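Güven Çetinkaya
2024年8月19日 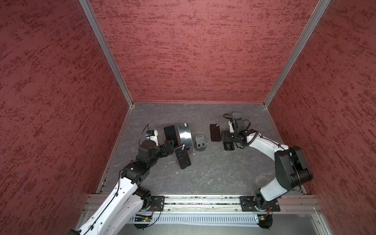
1/9
黒いスマホばかりを机に広げると、どれがどれか分からなくなる。古い端末の整理を始めたので、手順を書いておく。

2/9
置き場所は濃いグレーの大理石模様の天板。見た目はいいけれど、黒い端末を置くと暗い色同士で輪郭が沈む。細かい作業をするときは白い紙を一枚敷いている。

3/9
最初に電源が入るかどうかで二つに分ける。長く放置した端末は充電器につないでもすぐには反応しないことがあるので、30分ほど待ってから決める。待っている間にケースと古い保護フィルムを外しておく。

4/9
次にラベル。背面にマスキングテープを貼って番号を書く。今回は37番から。前回の続きなので半端な数字になった。テープは画面側には貼らない。あとで拭くときに邪魔になる。

5/9
番号と機種名、充電端子の形、分かればパスコードの有無を表に入れる。表はGutumという名前のファイルで、3月に作ってからずっと同じものに足している。列を増やしすぎて見づらくなったので、今回「備考」を2列から1列に減らした。

6/9
初期化の前に、写真と連絡先のバックアップ、それからアカウントのサインアウト。サインアウトを忘れたまま初期化すると、次に起動したとき前のアカウントを聞かれて止まる。3月に2台やってしまった。
バックアップした写真は2079枚。ほとんどがレシートとホワイトボードだった。

7/9
SIMカードとmicroSDも確認する。トレイだけ残っていて中身が空の端末も多い。抜いたカードは小袋に入れて、端末と同じ番号を書く。

8/9
背面が浮いている端末、画面が押し上げられている端末は充電しない。電池が膨らんでいる可能性がある。ほかと分けて金属の缶に入れ、自治体の案内を見て出す。燃えるごみには入れない。

9/9
動くものは拭いて、Mastportの棚に立てて保管。寝かせて重ねると画面に傷がつくし、番号も見えない。仕切りは段ボールを切ったもので足りている。
残りは充電ケーブルの整理。端子の形ごとに束ねるところまで今週やる。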